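Mantenimiento | Células pequeñas

La pinza se mira antes que el brazo

Compartido 43 veces · 9 comentarios

Cormac Carroll entra en el taller de Nundport a las siete y lo primero que hace es dejar el brazo parado. Lleva la célula de Dredance desde que se montó, y casi todo lo que cuenta de ella tiene que ver con los últimos centímetros: los dedos, los soportes y la cámara de muñeca.

«El brazo da poco trabajo. Se engrasa cuando toca, se revisan los cables y ya. Los dedos son otra cosa, porque son los que tocan», explica. Los de esta célula son amarillos y los cambia por parejas, aunque solo se haya gastado uno. Probó a sustituirlos de uno en uno y el cierre le quedaba torcido. «Perdí un miércoles entero buscando el fallo en el programa.»

La revisión empieza con la pinza cerrada. Carroll abre la imagen de la cámara de muñeca en el portátil y mira la junta entre los dos dedos. Después compara los rebordes de cada lado y pasa la uña por los huecos, donde se acumula polvo. Apunta lo que ve en una libreta, con la hora. Cada 48 horas de trabajo repite la operación, haya habido quejas o no.

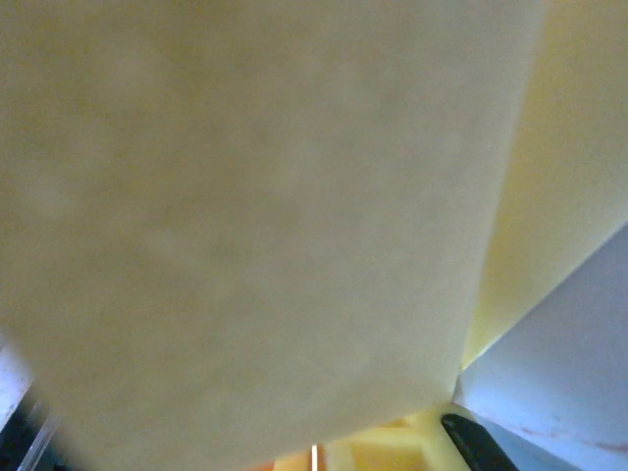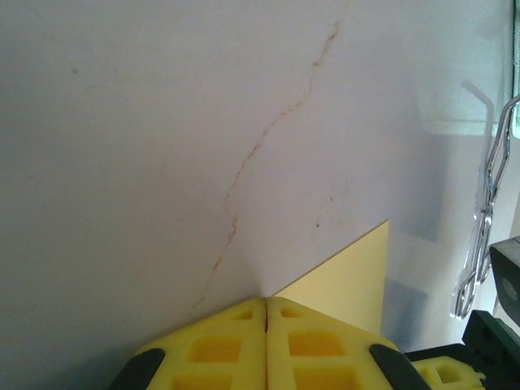 Vistas desde la cámara de muñeca. En la segunda, los dedos juntos sobre la superficie de trabajo.

La cámara le interesa tanto como la pinza. Está tan cerca de lo que se manipula que una lámina puede ocupar casi toda la imagen y salir desenfocada. «Con eso hay que contar. Si la lámina tapa la vista, el programa no debe decidir nada en ese momento. Sube, se aparta y vuelve a mirar.» La altura de retirada la fijó él a mano, después de que el valor que venía de Nava se quedara corto.

También se ocupa de las superficies. Una marca alargada puede confundirse con el borde de una pieza, dice, y por eso guarda una imagen de referencia de la zona y la renueva cuando aparece una mancha o una raya. Los brillos le preocupan más. El metal pulido refleja la luz de la nave y a media mañana el reflejo cambia de sitio. «Yo hago la calibración temprano y la compruebo otra vez a las doce. Si no coinciden, me quedo con la de las doce.»

De los repuestos habla menos contento. Tiene 2 juegos de dedos en el cajón y el siguiente pedido, que sale de Cletside, no llega hasta agosto. Mientras tanto ha bajado la fuerza de cierre – poco, lo justo para que duren – y ha pedido al turno de tarde que no la toque.

Los tornillos de los soportes los aprieta siempre con la misma llave y en el mismo orden, primero el izquierdo. Luego abre y cierra la pinza en vacío y vuelve a mirar la junta. «Si veo luz entre los dedos, desmonto otra vez.»

Etiquetas: pinzas, cámara de muñeca, calibración, repuestos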